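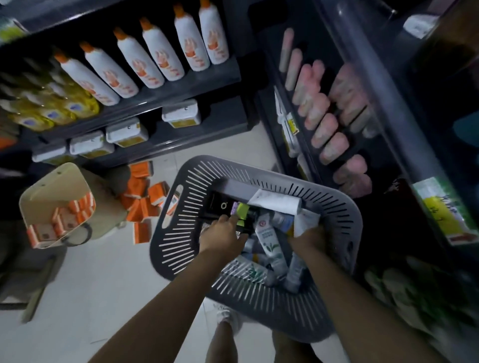 Packing a basket by hand in a narrow store aisle.

The equipment plan for Drarora was revised in January. The request now covers 6 basket-handling arms from Eltora, reduced from the original 48, with delivery expected in up to 200 days. Spare grippers are budgeted separately — tubes and small boxes call for different fingers. Aisle width remains the open item, and Nyamweya will measure the older stores before any deposit is paid.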